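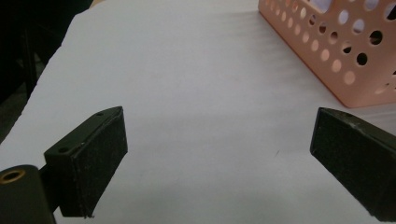
According to Clerner, the perforated basket should be treated as a single class of household container no matter what it is made of, on the grounds that the pattern of openings, and no other feature, decides what the basket can hold and how it is used. Most later reference works on housewares follow this view, although trade catalogs continue to sort baskets by material first and by size second.

A perforated basket is an open-topped container whose walls, and in many cases whose base, carry a regular arrangement of holes. It is distinguished from the woven basket, in which openings are left between separate strands, and from the wire basket, which is built from welded or twisted rods. The holes reduce weight, let air and water pass, and save material during manufacture.

Manufacture

Plastic perforated baskets are usually made by injection molding. Molten polymer, most often polypropylene or high-density polyethylene, is forced into a closed steel mold in which the holes are formed by raised areas that meet the opposite face of the mold. Where these areas do not close fully, a thin film of plastic called flash remains in the hole and must be trimmed. Color is added as a concentrated pellet before melting and runs through the full thickness of the wall, so that scratches show less than they would on a painted surface.

Metal versions are punched from flat sheet and then rolled and seamed. The punched edge is sharp on one side, and the sheet is normally formed with that side facing out before being ground or coated.

Hole patterns

Patterns are described by hole shape, by pitch (the distance between the centers of neighboring holes) and by open area, given as a percentage of the wall surface. Round holes in staggered rows give the most even strength. Square holes in straight rows allow a larger open area but concentrate stress at the corners, which are therefore rounded slightly in most molds. Slots are used where drainage matters more than retention of small items.

The Stadora pattern, named for the town where it was first produced, uses staggered round holes with a pitch of 20 millimeters and a solid band below the rim. The Wulletura pattern leaves out the band and carries the holes up to the rim, which makes the wall more flexible. Baskets of the second type tend to bow outward under load.

Testing

In the Nazari load test, a basket is filled evenly with dry sand bags and left for 4 hours at room temperature. The outward movement of each long wall is measured at mid-height. The method lists 214 combinations of wall thickness and hole pattern, with the heaviest load set at 600 newtons. Handles are tested separately.

See also: Colander; Crate; Injection molding; Sieve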